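Wrist camera says the dial is found, arm goes to the wrong place. Calibration or detector?

Posted in Manipulation > Perception
Tags: hand-eye, wrist-camera, keypoints, appliances

Gobnait Brennan

I've inherited a stack that is supposed to turn the program dial on a front-loading washer, and I no longer believe most of what it tells me. Hoping someone can either confirm my suspicion or talk me out of it.

The setup, briefly. Six-axis arm, two-finger gripper with soft fingers, small color camera at the wrist looking out past the fingertips. No depth. The pipeline was put together with a toolkit called Zollell, which we didn't pick. A keypoint model finds the dial center and the end of the indicator line, a second stage takes a handful of views and triangulates, and then the planner (Cliveck, fairly stock) produces an approach along the dial axis. The last few centimeters are open loop.

The detector reports very high confidence on nearly every frame. The triangulated dial center then wanders by as much as a couple of finger widths between runs, with the washer bolted in place and the arm starting from the same joint positions. The person who handed this over told me it was hand-eye calibration and that I should redo it. I've redone it. It came out with a lovely small residual, same as the last one, and the dial still wanders.

What bothers me is that everything in the log is green. The calibration reports success. The detector reports success. The planner reports success. Then the gripper closes on nothing, or presses on the front of the detergent drawer.

Things I have tried:

Recalibrated with a board, twice, by the procedure in the Zollell docs.
Checked that the image stamps and joint stamps come from the same clock. They do, as far as I can tell.
Lowered the exposure. The display got less shiny and the detector got no better.
Raised the confidence threshold until it rejected almost everything. The frames it kept were no more accurate than the ones it threw away, which I found depressing.

Typical view from the approach pose, before the final move: 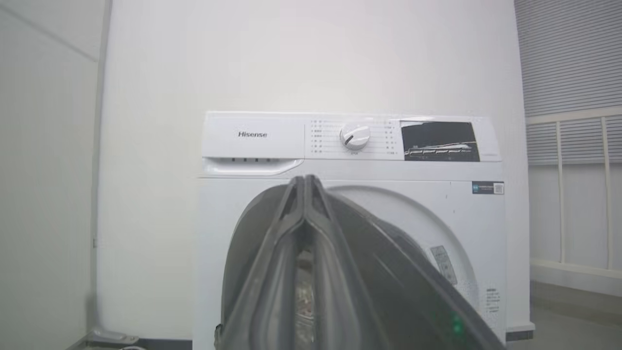

Wrist view at the approach pose. The dial is the round white knob near the middle of the panel.

As you'd expect with this mount, the fingers are in front of a good part of the door, and the tip of the left one comes up over the lower edge of the control panel. The knob is white on a white panel. The display on the right is full of reflections. The detector doesn't seem to mind any of that, and I think it should.

So, is there a way to separate "the camera isn't where the software thinks it is" from "the model is guessing" without rewriting the whole thing? I have 4 working days before I have to tell my manager whether we keep Zollell, and I'd like to have a reason either way.

Tsung-han Yen

Probably calibration. It nearly always is. Use more poses, with plenty of rotation about all axes, and make sure the board is flat. We had the same thing on a drawer-opening task and a recalibration sorted it out.

Also try the newer Zollell release, I think they changed the solver.

Gholamreza Jalali

I don't think you have enough evidence for calibration, and I would stop recalibrating until you do. A small residual tells you that the poses you fed in agree with each other. If you collected them all in one corner of the workspace with the board at one distance, they can agree with each other and still be useless where the washer is. It's also perfectly possible that your calibration is fine. You can find out in an afternoon.

Take the detector out of the loop. Stick a printed marker on the washer panel, anywhere flat and near the dial, and don't move it. Drive the arm through the same views the pipeline uses, detect the marker with ordinary marker code, and push each detection through your camera-to-wrist transform and the arm kinematics into the base frame. Look at the spread of the marker position.

If the marker moves around by as much as the dial does, you have a geometry problem: the transform, the lens model, the timing, or something loose on the wrist. Grab the camera and try to wiggle it. I mean that seriously, I've lost a week to a bracket screw.

If the marker stays put and the dial doesn't, it's the keypoints, and another calibration won't help.

A tight marker cluster isn't a complete pardon for the calibration, by the way. With a narrow set of views you can get a cluster that is tight and in the wrong place. Touch the marker with a known point on the tool and compare. Your complaint is mostly about scatter, though, so look at the scatter first.

On the detector, your frame makes me suspicious in a few specific ways.

The knob is round with a short dark line on it, on a panel with very little contrast. Your center keypoint has to come from a white-on-white edge. Your indicator keypoint has something dark to hold on to, but it's a small feature at that range. Plot the error for the two separately. If the indicator point is steady and the center drifts, you have learned something.

There are columns of tiny labels either side of the dial, the left one with thin lines running toward it. I'd want to see whether the model is ever latching on to one of those lines instead of the indicator. Dump the heatmaps and look at them with your own eyes. A peak score says how tall the peak is and nothing about whether there's a second one next door.

Then the fingers. Ask what it was trained on. If the training pictures came from a handheld camera with no gripper in view, it has never seen two big dark shapes coming up from the bottom. Run a cheap test on saved frames: paint the gripper region flat gray, then noise, then leave it alone, and see if the dial keypoint moves. The pixels on the dial are identical in all of these, so any movement is the model being led by something that isn't the dial. You can do the same to the display window. If covering up the glare moves the dial center, I wouldn't trust that model to find a door.

As for the confidence number, ignore it until somebody shows you a plot of confidence against measured error on your own frames. Your threshold experiment already suggests the two are unrelated. Hand-label 100 frames and you can make the plot yourself. It's dull work, put the radio on.

I would also replace the triangulation's averaging, if averaging is what it does. One bad view will drag the result. Compute the reprojection error per view, drop the worst, and refuse to plan if what's left still disagrees. A stage that can't say "no" isn't reporting success in any useful sense.

Last thing, check how far the camera really travels between your views. If it's mostly moving toward the washer, you have almost no baseline, and a small pixel error becomes a large position error along the viewing direction. Sideways motion is what you need.

Hsin-yi Lo

Agree with most of the above, less sure about the gray paint test. A flat gray patch is itself something the model has never seen, so a shift under that test doesn't prove the fingers are the cause in normal running. Swapping in finger pixels from a different gripper opening is fairer. Still worth an hour.

I'd also question the open-loop finish. Even with a good dial estimate, you're asking soft fingers to land on a small round knob with no feedback. Guard the last move on force or motor current and back off if contact comes early. That would at least have told you that you were pushing on the drawer.

To the suggestion about the newer release: the changelog I read mentions the solver's output format and nothing about accuracy. Please don't upgrade in the middle of debugging.

Gobnait Brennan

Thanks. Did the marker test over the same approach views. The marker sits in a tight little clump and the dial does not, by a wide margin. Touched the marker with a pointer as well and it agreed closely enough that I'm leaving calibration alone for now. The camera bracket is solid. I wiggled it.

Went through the saved runs too, 1,325 frames once I'd thrown out the blurred ones. Haven't labeled anything like all of them. From the part I have labeled, the indicator point is decent and the center point is where nearly all the scatter lives. The confidence plot is a blob. I did the finger swap the way Hsin-yi described and the center moves on some frames and sits still on others, so I'm not going to claim that one.

The triangulation is a plain average, with no rejection at all. And the default view list is, as Gholamreza guessed, mostly a straight run at the machine. I've rewritten it with sideways steps and a per-view check that aborts. It now aborts a lot, which my manager does not regard as progress.

Still to do: fit an ellipse to the knob edge and see if it beats the learned center, and put a current limit on the last move. I'm not marking this solved.

King-fai Kan

Coming in from a search, same toolkit, different appliance. Before you put time into the ellipse fit, check whether Zollell is resizing your images ahead of the keypoint model. Ours was shrinking them and scaling the points back up, and the rounding happened before the scale-up, so every keypoint sat on a coarse grid. Plot your raw keypoints for one static pose. If they hop between a few fixed positions, that's what you're looking at. It wouldn't explain a couple of finger widths by itself, but with views that head straight at the target it gets multiplied.

I reported it in September. No response that I've seen.

Gobnait Brennan

They hop. Not on every frame, but they do. I've bypassed the resize and am rerunning the labeled set tonight, and I'll post the center error with and without it in this thread.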